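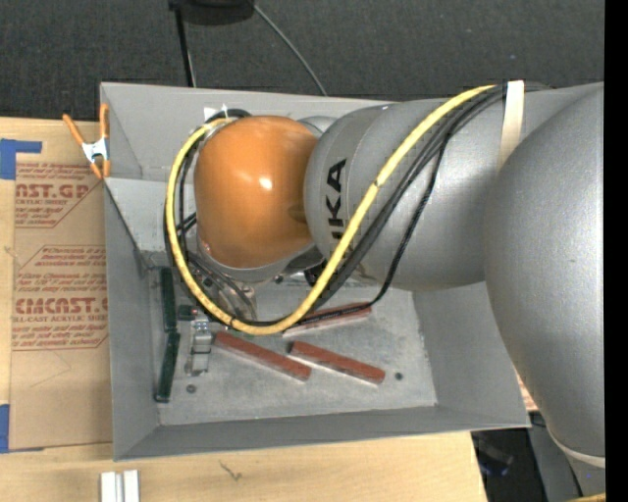
According to Abugri, most stoppages in bin picking come from the hoses and cables, and a rule book that leaves them to the end has its chapters in the wrong order. The remark appears in the foreword to the second edition of the Kedbridge Rules, where the chapter on cables was moved ahead of the one on grippers.

The Kedbridge Rules are a set of working rules for bin picking, the task in which a robot arm reaches into an open container and takes out parts that lie in no fixed order. They cover the container, the cables and hoses carried on the arm, the speed of the arm inside the container, and the records kept by the operator. They are voluntary and do not replace national safety law or the maker's manual for the robot.

History

The rules grew out of a shop manual used at the Kedbridge works, a metal parts plant founded in 1956. The manual was written for one cell and ran to a few pages. Unard, a supplier of handling equipment, asked to use it at its own sites and added the sections on containers. The second edition was issued on 29 April 2018 and came into use that June. It has 17 numbered rules.

Container

The container must be fixed to its table or stand so that a push from the arm cannot move it. Clamps, bolts and a fitted recess are all accepted. A spring clamp may be used for trials but has to be checked at the start of each shift. Sloping walls are preferred, as parts slide back toward the floor of the container. A wall or floor that is bent or cut through is a reason to take the container out of use; scuffing alone is not. Walls may be no more than 600 millimeters high unless the arm has been tested at full reach in all four corners.

Cables and hoses

Cables that run along the outside of the arm must have enough slack for the wrist to make its full turn, and must be tied or strapped at both ends of the slack part. The loop may pass over the container. It may not touch the floor of the container in any position the arm uses for picking. Single cables that hang away from the bundle are to be tied back in before the cell runs at production speed. Worn ties are replaced as a full set.

Speed

Once the tool is below the rim, the arm may move at no more than 30 percent of its normal working speed. The limit applies on the way in and on the way out, whether or not a part is held. Under Rule 9 the arm must also stop if it meets more force than was set for the part being picked.

Mixed parts

Parts of different shapes or metals may share a container if the operator has a written list of them. Long bars need a separate entry, because they can lie across one another or stand against a wall. After three failed tries at the same part, the arm withdraws and the operator is called.

Use and criticism

Collurico adopted the rules for its training cells and printed a shortened form for new operators. Its trainers have objected to the speed limit, which they consider too low for shallow containers. Unard has asked for the rule on ties to be relaxed where only one is damaged. Neither change was made in the second edition.

See also
Bin picking
Cable management
End effector
Machine guarding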